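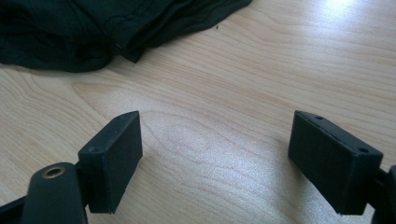

Diarmuid Gallagher wanted to know, before I had even finished writing the title of this session on the board last year, why we should spend a whole afternoon on a gripper that closed exactly as far as it was told to and reported no error of any kind. It is a fair thing to ask, and I have kept his question at the front of these notes ever since, as the answer takes the whole afternoon to give.

# Session 9: The grasp that wasn't there

**Bring with you:** your lab notebook, the log printout from the last session, and (please!) something to write with that works on a printout.

We have spent a good many weeks on faults that announce themselves. A motor overheats and trips, a cable works loose and the arm stops, a limit is passed and a message comes up in red. Those are the friendly faults, and I have grown rather fond of them over the years. Today we turn to the other kind, where every part does its job and the job as a whole is wrong.

## 1. What happened on the Skarkov cell

The Skarkov cell was a small teaching setup for cloth handling. Its two-finger gripper was meant to pick a folded cloth from one side of a table, carry it across, and set it down in a tray. The people who built it were careful and it ran nicely through most of October, which I mention because it is very easy, reading a fault report, to picture a shaky machine and careless owners.

The control program for one cycle went like this:

1. Move above the pick position with the fingers open.
2. Lower to the pick height.
3. Close the fingers.
4. Wait until the fingers stop moving.
5. Lift, carry, lower, open.
6. Add one to the count of cloths moved.

Have a good look at step 4 before you read on, and then at step 6.

One afternoon the cell was left to run a long test. At the end of it the count stood at 880 and the log was perfectly clean. The tray held a good deal less than that. When Saturnino Segura went back through the position data, he found that the fingers had been closing on nothing for most of the later cycles. They met each other, stopped moving, and the program took "stopped moving" to mean "holding something." Up went the arm, across it traveled, open came the fingers, and one more cloth went into the count.

Nothing had broken. I would like you to write that down, because in your reports you will be tempted to call this a gripper failure, and the gripper did what it was asked.

## 2. Why cloth makes this worse

With a hard block you can often get away with a lazy check. If the block is as wide as my hand, the fingers stop with a hand's width between them, and a simple reading of the finger gap tells you plainly whether you have it or not.

Cloth is a different animal. A single layer of thin cotton is so thin that the fingers, closed on it, stand at very nearly the same gap as fingers closed on air. Bunch the same cloth up and you may get a generous gap, then watch it shrink as the folds settle under pressure. A bunched cloth also has no fixed edge. Its nearest fold may lie well short of where the program believes it to be, and the fingers come down neatly on bare table with the cloth a little way off, quite undisturbed.

So there are two separate troubles here, and it helps to keep them in separate columns in your notebook:

| Trouble | Where it starts | What the log showed |
|---|---|---|
| The cloth is not where the fingers close | Pick position is fixed, cloth moves | Normal close |
| The cell can't tell an empty grip from a full one | "Stopped" is read as "holding" | Normal close |

You see the difficulty. The last column is the same in both rows, and it would be the same for a good pick as well. A log that reads the same whether things went well or badly is not much of a log, however tidy it looks.

## 3. How it drifted

Here I have to be a little careful, as we know less than we would like. The first part of the test seems to have gone well. Segura's best reading is that a cloth was dragged a short way on one of the lifts, caught by a corner and then dropped, and that from then on it lay outside the reach of the fixed pick position. He could show that the empty closes began and then carried on in a long run. He could not show the drag itself, and he said so in his report, which I admire. When you write up the exercise, please do the same: put what the data shows in one paragraph and what you suspect in another.

People often ask why no one noticed. Well, someone did look in, more than once, and each time the arm was moving smoothly and the number was going up. If you have ever glanced at a washing machine through a doorway and gone back to your book, you know exactly how that inspection went.

## 4. The safety side

It would be easy to file all this under wasted time. Consider, though, what a person does when they finally notice that a gripper is picking up nothing. They lean in, and very often they reach in to push the cloth back to where it ought to be, with the arm in the middle of its cycle and the program quite unaware that anything is amiss. The cell has not stopped, because by its own lights there is no reason to stop.

For our own bench, then, and I do mean every time:

- Press stop and wait for the arm to come to rest before you move the cloth.
- A pause in the motion is not a stop. Step 4 is a pause.
- Keep your fingers out from between the pads, even with the power off, until your partner has said out loud that it is off.
- If you reset the cloth, write it in the log by hand, with the cycle number.

That last one feels fussy, I know. But a cloth that has been quietly straightened by a helpful hand can hide this fault for an entire session, and we have lost whole afternoons to somebody's good manners.

## 5. What was changed

Three changes were made to the cell. I give them in the order they were made, although you may well decide in the discussion that it was the wrong order.

**A check after the lift.** Once the arm had risen, the program compared the finger gap with a reading taken earlier from an empty close. If the two were too near each other, the cycle was marked as doubtful. This caught plenty of empty grips and also threw out a fair number of good ones, for the reasons in section 2.

**A look at the table.** A camera view taken before the pick was used to find the cloth and to move the pick position accordingly. This dealt with the first trouble in our table and did nothing whatever for the second.

**A limit on bad luck.** After 3 doubtful cycles in a row, the cell stopped and asked for a person. It is the plainest of the lot, it took very little time to write, and I suspect it would have saved the most on that particular afternoon.

The count was also moved. It now goes up only when the tray is seen to have gained something, so it counts cloths where before it counted motions.

## 6. Exercise for the bench

Work in pairs. You will use the thin cloth first and the thick one after that, and please don't swap the order, as your empty readings need to be fresh for the thin one.

Close the gripper on nothing several times and note the gap at each close. Then lay the cloth down loosely, as it falls, and do the same with the cloth between the pads. Plot both sets on one line. If they overlap (and with the thin cloth I expect they will) mark the part where you could not tell, from the gap alone, which reading was which.

Now choose a threshold, and write down beside it which mistake you have decided to put up with: calling an empty grip full, or calling a full grip empty. There is no setting that spares you both where the readings overlap, so do argue it through with your partner. Some of the nicest arguments in this course have happened over that line.

Finally, rewrite steps 3 to 6 of the Skarkov program so that the long test could not have ended with a clean log. Half a page is plenty. Plain words are fine; I would sooner read a clear sentence than untidy code.

## Before next time

Read the handout on the Priton conveyor, where the sensor was working and was looking at the wrong side of the belt. Bring your plots with you, including the ugly ones, and leave the readings that don't fit where they are.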